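My project is about desk trash, which got a laugh when I pitched it in August, but I'm glad I stuck with it. I share a study room in the Parri building with a bunch of other people, and every evening the tables were covered in wadded-up paper. There's a big can by the door. People just weren't getting up to use it! So my question was pretty simple: if you put a little bin right on the table, does the paper end up in it?

## Picking a bin

I looked through the Kamier and Plalliletti catalogs and made a list of 11 tabletop bins. Some were way too tall for a table (you'd be staring at a bin over your laptop) and a couple had swing lids that I knew would drive me nuts. I ended up going with a small cream-colored one with a hinged lid that flips up and stays out of the way. It's rounded, it doesn't take up much room, and it looks fine on a white table.

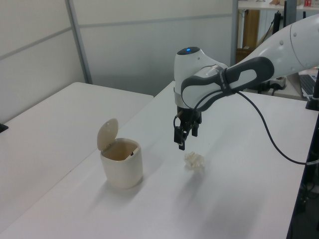 **Why use a bin with a lid if it's going to sit open all day?**

The lid is for the end of the day. During work hours it stays up so people can drop things in without touching anything, and at closing time the last person shuts it so the room looks neat for the morning class.

## What went in it

I kept this to dry paper only: scratch sheets, sticky notes, tissues. Food and cups still went to the big can, and I taped a note on the wall about that. My plan was to log 500 pieces before I wrote anything up, but then midterms hit and the room emptied out, so I stopped at 400. I'm okay with that. By then the pattern was pretty clear and I was really tired of sorting paper.

The thing that surprised me most was how much the *shape* of the trash matters. A flat sheet folded in half catches on the rim and sort of hangs there, and then the next person drops theirs on top and you've got a mess. A tight little wad goes right in. I started telling everyone at my table to crumple first, and by the second week they were doing it without me (and making fun of me while they did it, which is fair).

Distance matters too. With the bin in easy reach, people used it. When I slid it down to the far end, they went right back to leaving wads next to their notebooks, even though it was still on the same table.
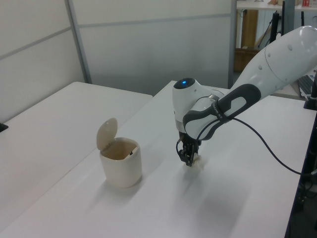

## What I'd change

I'd get a second bin before anything else. One was enough for a single table, but when we pushed two together for group work it was always too far from somebody. I'd also try liners. I went without them to save money, and pencil shavings got stuck in the bottom and had to be wiped out every few days.

My write-up for Fumanness, our end-of-term project fair, has a limit of 2000 words, so most of my log tables are in the appendix. The short version for the poster is: small bin, lid up, close to your hand, crumple your paper. I still need to redo the chart with the distances on it, the labels came out tiny when I printed it.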